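The night the pulsar skipped

I was on my second mug of tea when Prirero went quiet. Prirero was our pulsar, or I thought of it as ours anyway, a dead star the size of a town that had ticked away without a fault for as long as anyone at Cekbridge had been listening. Then it missed a beat. Just the one, and it was back!

"Did you hear that?" I said.

Ewan MacRitchie didn't look up from his crossword. "Hear what?"

"Nothing. That's what I heard."

He sighed and put his pen down (he does a very good sigh, Ewan) and came over to listen. We sat there with our heads nearly touching, like kids with a shared pair of headphones. 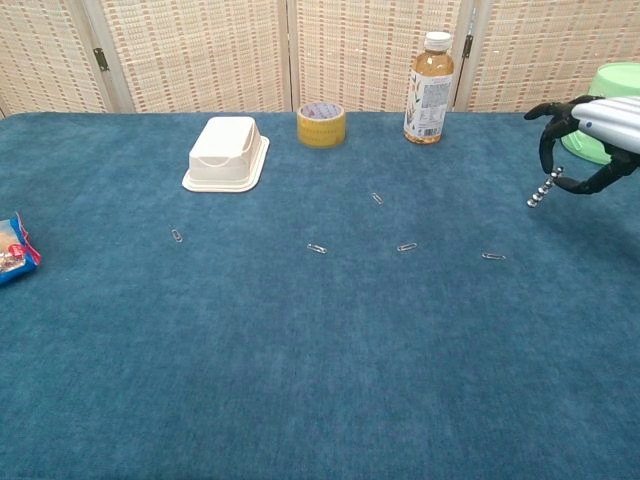

It took 40 minutes to skip again. This time Ewan swore, quite softly, and rang the dish at Lumbao to ask if they'd had it too. They had. Same beat, same gap.

"Something went in front of it," he said.

"Like what?"

"Something big and dark — I don't know, love. Put the kettle on."

So I did, and I stood in the kitchen with the light off, looking up through the window at the bit of sky where it should be. You can't see Prirero, of course. I looked all the same, and counted under my breath until he shouted for me to come back.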